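Clilbridge Shared Workshop
Arm Cell Set-up Guide, Section 4: Processor Placement

Issued 2024-10-03. Maintained by Kartini Halim.

4.1 Before starting

This section applies to members who have completed the Nevholm gripper calibration in Section 3. The donor computer must be disconnected from the mains for at least 15 minutes.

1. Lay the tower on its side on the slotted table and remove the side panel.
2. Raise the socket lever and open the load plate fully.
3. Load the program "place_cpu" and set the approach speed to 2 mm per second.
4. Bring the processor over the socket and stop the arm clear of the contacts.
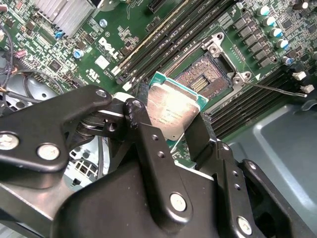 5. Check the alignment marks on the processor against those on the socket. Correct any rotation at the wrist joint only.
6. Lower in single steps. Open the fingers once the processor rests flat.

CAUTION: Do not press the processor down with the gripper. Bent contacts cannot be repaired in the workshop.

4.2 Clearances

The arm must be able to rise vertically from the case without touching the drive cage or the memory slots. Cables from the arm are to be kept outside the path of travel.
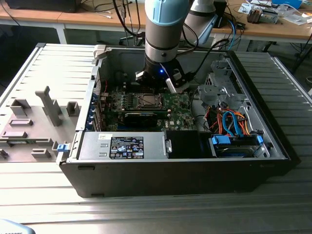

7. Run the retract move at low speed with one hand on the stop button.
8. If the arm halts with fault code 31, return to step 3. Fault code 62 indicates a loose finger and must be entered in the Mousavi log.
9. Close the load plate and lever by hand.

NOTE: Heatsink fitting is covered in Section 5.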